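Chapter 4
Who Does the Laundry? Unpaid Work and the Household Economy

Every economy keeps books, and every set of books leaves something out. Cook dinner in a restaurant and you have added to national output. Cook the same dinner at home and, as far as the accounts are concerned, you have been standing idle near a stove. 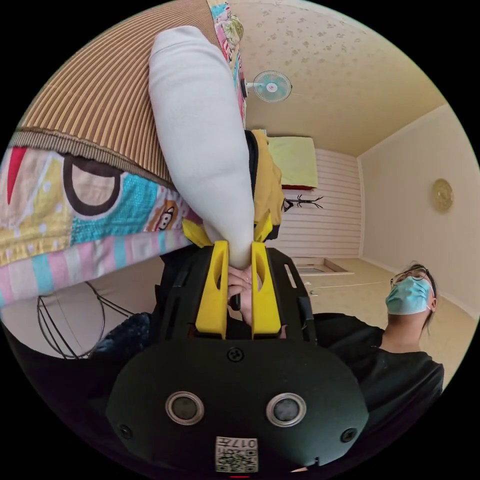 The town of Stiltska tried to fix this one November by asking 500 households to keep a diary of their chores. The average home reported some 60 hours of unpaid work a week. It also reported, depending on which adult held the pencil, two very different ideas of who was doing it.

14 shares | 3 comments

Economists usually price such work in one of two ways. The replacement method asks what a hired hand would charge. The opportunity method asks what you could have earned elsewhere, and so concludes that a surgeon's ironing is worth a fortune, however bad the creases. 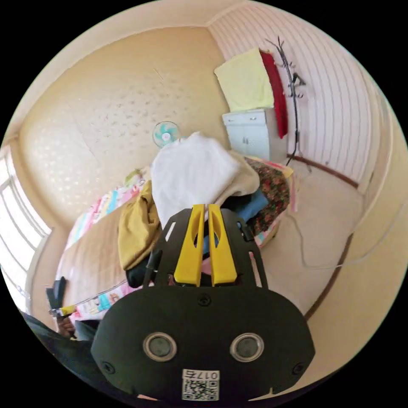

KEY TERMS

Household production: goods and services a family makes for its own use.
Replacement cost: the market price of paying someone else.
Opportunity cost: whatever you gave up to fold the sheets.

Keep all three handy for the Pernetbridge case, where a laundry firm named Gowda opened and 920 families had to decide what their evenings were worth.
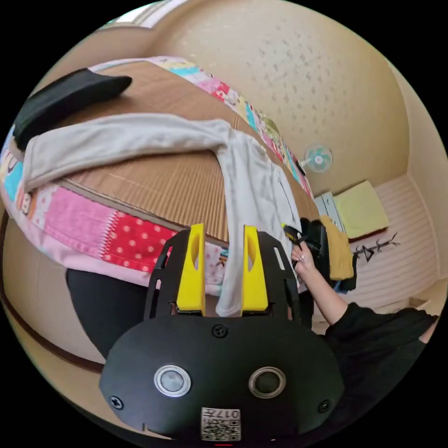

4.1 Counting What Isn't Sold

We start with a market price, mostly out of habit.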